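Start | Tickets | Wissensbasis | Standorte | Abmelden

Ticket 2.568
Standort: Zurkolen, Teeküche 2. OG
Gemeldet über: Firnwood Hausservice
Kategorie: Abfall / Verpackungen
Status: wartet auf Rückmeldung

Meldung, Sonntag, 17:40 Uhr
Der Abfallbehälter in der Teeküche meldet Code 206 (voll), obwohl er vorher geleert wurde. Verpackungen bleiben deshalb auf der Ablage liegen. Taste zweimal gedrückt, Code kommt nach kurzer Zeit wieder. Bitte prüfen.

Eintrag 1
Füllstandsmeldung in der Übersicht nachgesehen, Code 206 steht dort ebenfalls. Vor weiteren Schritten den Abfall auf der Ablage nach Material durchgesehen. Es sind leichte, sperrige Sachen: Folie, Papier, Obstnetze und eine leere Plastikflasche, der Deckel ist noch drauf. 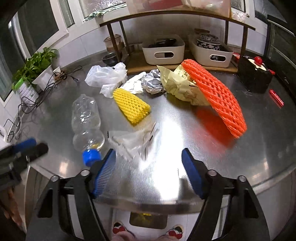
Ablage aus Edelstahl mit Flasche, Folie, Papiertüchern und Obstnetzen, Stand Eintrag 1.

Eintrag 2
Rückfrage bei Okoth (Lieferant). Auskunft: Der Sensor misst nur die Höhe unter der Öffnung, nicht das Gewicht. Netze und zerknüllte Folie stellen sich auf und lösen die Meldung zu früh aus. Schwelle steht laut Liste auf 200. Empfehlung: Flaschen zusammendrücken und wieder zuschrauben, Netze zusammenrollen, Papier zuletzt. Danach Taste halten, bis die Anzeige erlischt.

Eintrag 3
Behälter nochmals angesehen. Durch die Öffnung sind ein gelbes Netz und eine durchsichtige Flasche zu erkennen. Papiertücher kommen nach der Empfehlung oben drauf.

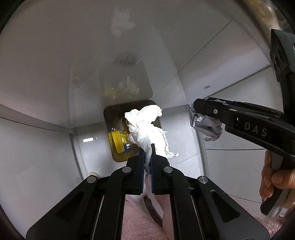
Frage: Dürfen die Schaumnetze vom Obst in denselben Behälter wie die Flaschen?
Antwort: In Zurkolen gehen beide in die Verpackungen. Pfandflaschen bitte vorher heraussuchen, die holt Cekano getrennt ab. Papiertücher gehören eigentlich in den Restmüll, solange es nur den einen Behälter gibt, werden sie mit angenommen.

Eintrag 4
Zweiter Behälter für Restmüll bei Firnwood angefragt, Liefertermin offen, voraussichtlich Juni. Schwelle bleibt vorerst unverändert. Falls Code 206 wieder erscheint, bitte Uhrzeit und ungefähren Inhalt hier eintragen und kein neues Ticket anlegen.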